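Give the kid the penalty

I have been going to Gurnstead games since I was small enough to sit on the wall behind the goal, and I don't think I've ever heard a home crowd groan the way we did in January when Anong Rattanakul put the ball down on the spot. She hadn't even taken her run-up yet!

You know the story by now. She scored that one, missed the next one against Tarex, and ever since then half the people I sit with want her off penalties for good. Chanida Ruangrit should take them, they say, because Chanida is 30 and has seen everything and Anong is only just out of the youth team.

Well, I love Chanida (I have her shirt, the old green one), but I think they're wrong. She has missed 4 in her time with us and everybody has forgiven her for every single one of them. Why does Anong get one miss and then the groaning?

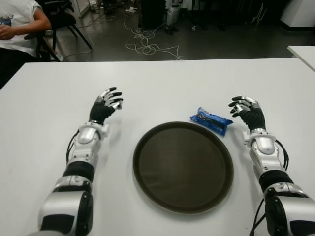
Two robotic arms and their five-fingered hands over a white table.

My brother says it's about nerves, and that you want a calm head when it's late and the score is level. Fine. But where does he think calm heads come from? Chanida was a bundle of nerves at 26 - I was there for the Saengthong cup game, and she could barely look at the goalkeeper. The coach kept handing her the ball anyway, and a couple of seasons later she was the one you wanted standing over it.

There's also the plain matter of how Anong hits it. Hard, low, into the side netting, hardly any backlift. Goalkeepers hate that. The one she missed came back off the post, and I'd take my chances with that same shot any week of the season.

So when we go to Bavudell and the referee points to the spot, I'd like to see Chanida pick the ball up, walk over and hand it to her. And if you're in the away end with me, save the groaning for the parking, which costs 40 dollars now and deserves it.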